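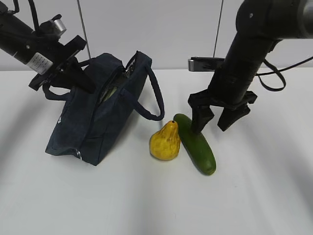 Page last changed: July, 16:20

Lockyer resistance survey: gridded readings

Readings from an earth resistance survey of the pasture north of Lockyer chapel, with the grid plan and processing notes. Survey and data entry by Ruby-Lee Doolan; processing by Torbjørn Fagerlund.

Contents

readings/ holds one CSV file per grid, named by grid number.
plan/ holds the grid corners and the line of the field wall.
notes/ holds scanned field sheets and the list of dummy values.

Coverage

Two full grids, each 20 m square, were walked in zigzag traverses at 1 m spacing, with a reading every metre. A third, partial grid runs up to the wall. The three files hold 876 rows in total, dummy readings included.

Columns

grid, line, position, ohms, flag. Lines are numbered from the west. Position is always counted from the south, so return traverses have already been reversed. Flag is D for a dummy reading and R for a repeat.

Processing

Raw values are unchanged. The Umum script removes spikes and matches grid edges; its output is not stored here. Clondis users should set the dummy value to 2047 before import.

Known problems

Grid 2, line 14 was walked with a loose remote probe lead and reads high throughout. The remote probes were moved once, between grids 2 and 3, and the step has not been corrected. Corner pegs were taped from the wall and may be out by up to 40 cm.

Reuse

Free to reuse with credit to both authors. Send corrections to Torbjørn with the grid and line number.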